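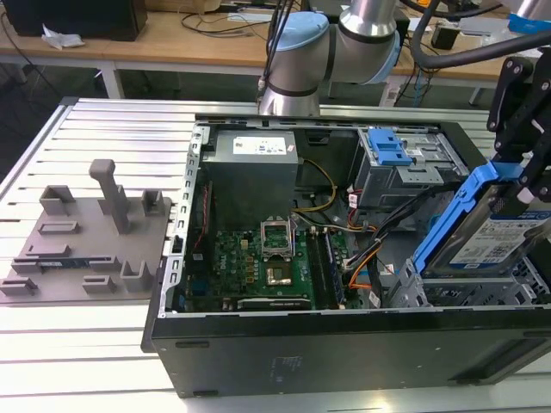
Doesn't the arm just memorize where the case is? A reader put that to us under the first write-up of the Leketti, and asked what happens when the tower gets bumped between runs. The answer depends on which mode the cell is running. In replay mode it does go back to stored positions, and a bumped case will spoil the run. In contact mode, the stored position is only a place to start searching, and most of this page is about that mode.

Leketti Drive Handling Cell

The Leketti is a bench cell for research on taking apart and putting back together desktop computers. It is built around one task that is harder than it looks: moving a 3.5-inch hard drive in its plastic caddy into and out of a drive bay while the tower lies open on its side. The cell is sold to labs working on contact-rich manipulation, repair and parts recovery. It is not a production machine and it has no cycle time rating.

The method

The control method is called Harard. It learns insertion from removal. A person guides the arm through pulling a caddy out of the bay, and the controller records the path along with the forces at the wrist. Pulling a part out is easier to demonstrate well than pushing it in, as the bay itself guides the part. Harard then reverses the path and uses the recorded forces to decide how hard it may push at each point on the way back.

Reversing a path does not work by itself. A caddy that slides out cleanly can catch on the edge of the bay when it goes in, because it now has to find the opening first. Harard deals with this by splitting the reversed path into an approach, a search and a slide. The search is a small tilting motion with light downward pressure. The caddy goes in at an angle, one edge touches, and the controller levels it out once the side forces drop.

The method needs 10 removal demonstrations per case model. Fewer will run, but the search gets wide and slow. More made little difference in our tests unless they were recorded from different case positions.

What we found

We compared Harard with Bulus, the position-only controller that shipped with the previous cell. With the tower clamped, the two were close. With the tower shifted by about 3 millimeters, Bulus jammed on most attempts and Harard seated the caddy on most of them. Past that range Harard also starts to fail, usually by searching along the wrong metal edge and reporting contact where there is no opening. We have not fixed this. A wrist camera would probably help - we left it out of the study to see how far force alone would go.

Cables are the other weak point. A loose power lead lying across the bay gives a soft contact that looks a lot like a caddy edge. For the published trials the leads were moved aside by hand before each run. Anyone repeating the work should do the same, or report that they didn't.

Caddies with worn plastic were not tested. Neither were bays that need a screw.

What is in the cell

Arm mount and controller
Two-finger gripper with black housing
Wrist force sensor
Slotted aluminum table
Gray 3D-printed fixture plate with raised holders for small parts and boards
Harard software, with Bulus included for baseline runs
Print files for the fixture plate

The arm is ordered separately. Towers, drives and caddies are not supplied. Most labs use retired office machines, and a mix of cases is more useful than several of the same one.

Setting up

Lay the tower on its side with the panel off and the interior facing up. Leave clearance behind the upper edge for the wrist to turn. Zero the force sensor with the gripper empty, then again holding a caddy. Setup for a new case model takes 2 hours including the demonstrations, and most of that goes to getting the approach height right.

If the slide stage stops short, check the release latch before changing any force limits. Raising the limit on a latch that is half closed will crack the caddy.

Data and ordering

Force logs and paths from the comparison are in the Karaki archive, along with the failed runs. The archive is open to labs without a cell. File formats are listed in the readme, and the older Bulus logs use a different time base, so convert them first.

Orders ship in 2 crates. The table goes in the larger one and needs a lift or a second pair of hands.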